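Daniyal Soomro
August, 7:40 am

Moved out of the Ditham apartment on Sunday. Four years in the same place. A few notes while I still remember them, in case anyone here is moving soon.

The quote from Rarus was for 16 boxes and the big furniture. We ended up with more than that and they charged for the extra on the day. Ask what the rate is per added box before you sign. I didn't.

Books go in the small boxes. I knew this and still filled two large ones, and one had to be repacked on the stairs.

Change your address with the bank first. Mine wanted a letter from the old landlord, and he only answers email in the evening.

The deposit is still open. Cronin, the letting agent, says 3000 less cleaning. I cleaned the oven myself and kept the receipt for the carpet rental, so we'll see what they come back with.

New place is on the Erkholm side of the river. Longer bus ride, quieter street, and the kitchen window opens all the way -- the old one was painted shut.

Internet goes live next week. Until then I'm posting from my phone, so replies will be slow.

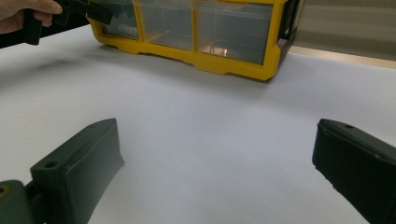
Dark green, under the light.

Someone asked about the couch. It went to my cousin. It would not have made the turn at the top of the stairs here, and I measured twice.

Still looking for the box with the coffee filters. If you label by room, write what's inside too. "Kitchen" on six boxes is no help at breakfast.

Contact | © Daniyal Soomro | Back to top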